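Workshop Tips: Good Practice for a Two-Arm Bench Handling Food Packs

These notes cover small benches where a pair of arms moves light retail packs, such as fruit in clear plastic containers. They follow the house rules used at the Storton workshop and apply to any bench of similar size. They don't replace the manual for the arms or the risk assessment for the room.

Before power-on

Clear the reach area first. The reach area is everything either gripper can touch at full extension, including the space above the table up to the top of the posts. Hand tools are the most common item left behind. A wrench or a pair of pliers lying flat is low enough to be missed by a quick look from the front, so check from the side as well. Tools go back in the toolbox, and the toolbox goes outside the reach area or in a marked corner that both arms are set to avoid.

Wipe the table with a dry cloth, then a damp one. Foam crumbs and bits of plastic stick to the bottom of a pack and travel with it. Don't blow them off with compressed air; they end up in the joints and in the cable tray.

Check the cables by hand. Each wrist cable needs a loop long enough for the full turn of the wrist, but the loop should not hang below the gripper in any position. Move each arm through its range with the motors off. If the loop catches on a basket, a post or the other arm, reroute it now. A tie placed too close to the connector will break the wire inside the jacket within weeks.

Speed and force

Set the speed limit before loading a program. For packs at Storton the limit is 60 millimeters per second inside the shared zone, where the two grippers can meet. Outside it the limit may be higher. Record both values on the bench sheet.

Thin clear packs buckle at the side walls long before they crack. Grip at the rim or at a corner, where the plastic is folded and stiffer. Start at the lowest force setting and go up one step at a time until the pack lifts without slipping. With the Nalau jaw pads the first step that holds is normally the right one. Replace the pads every 700 cycles, or sooner if the surface has gone shiny.
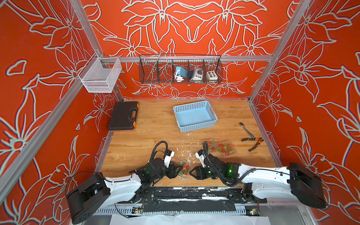
Two-arm bench with strawberry packs. One pack is in the left gripper; the other is on the table with its lid open.

Handling open packs

Decide in advance whether the lid is to be open or closed, and write it in the job sheet. An open lid changes the outline of the pack and adds a loose edge that can snag a jaw. Where the lid must stay open, lay it flat and approach from the opposite side.

Keep only one arm inside the shared zone unless the task is a handover. In a handover, the receiving gripper closes fully before the giving gripper opens. The overlap should be at least 8 tenths of a second. Do not shorten it to save time.

Fruit used for handling work is not for eating afterward. Mark the packs and throw the fruit out at the end of the shift. In July and other warm months, change it at midday as well.

Baskets and fixtures

Hang small boxes and spare leads in a divided basket on the back rail, with the heavy items nearest a post. Loose plastic wrap should come off before anything goes in the basket. Baskets on the table are acceptable if they are part of the task. Fix them with the Magsi strips or mark their corners with tape, and check the marks at every start.

Panels behind the bench may be plain or patterned. If the cameras are set up with one panel, a change of panel means a new camera check before the next run.

Stopping and logging

Test the stop button at the start of each shift, with the arms moving slowly and nothing in the grippers. Both arms must stop from either button. If one does not, tag the bench and cut the power at the wall.

Hands stay out of the reach area while indicator lights on the wrist or the boards are lit. A still arm is not a stopped arm - it may be waiting for a signal.

Log every dropped or crushed pack in the Amico log, including minor ones. The current log has 3,031 entries. Give the time of day, the force step, the speed and which arm was holding the pack. Leave the cause blank if it is not known.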